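Lesalier Opens Its Upper Landing to Staff and Visitors

The upper landing at Lesalier's offices was for years a place people crossed on the way to somewhere else. Since March it has been furnished as a shared sitting and working area, and Dorota Śliwiński, who oversees the building's interiors, reports that it is now in use for most of the day.

"We were asked for more meeting rooms," Ms. Śliwiński said. "What staff described to us, when we spoke with them, was a table where they could stop for half an hour without making a reservation."

The project drew on responses from 58 employees. Wood was chosen for the tables, and the black railing was kept so that the landing would remain open to the desks on the floor below.

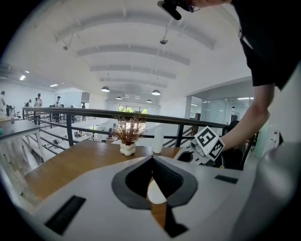 A wooden table beside the railing on the upper landing, with a dried plant in a white vase.

Ms. Śliwiński selected dried plants for the tables after a trial with fresh flowers. "Fresh arrangements cost us 400 dollars a month, and they looked tired by Saturday," she said. "The dried stems need dusting and very little else."

Sound was the main concern raised during planning. Puspita Khoo, whose team works on the lower level, had asked for a glass screen along the edge. She has since withdrawn the request. "We hear voices, but we do not hear conversations," Ms. Khoo said. "I would still like felt pads on the chair legs."

The pads have been ordered. Lesalier will review evening lighting on the landing next.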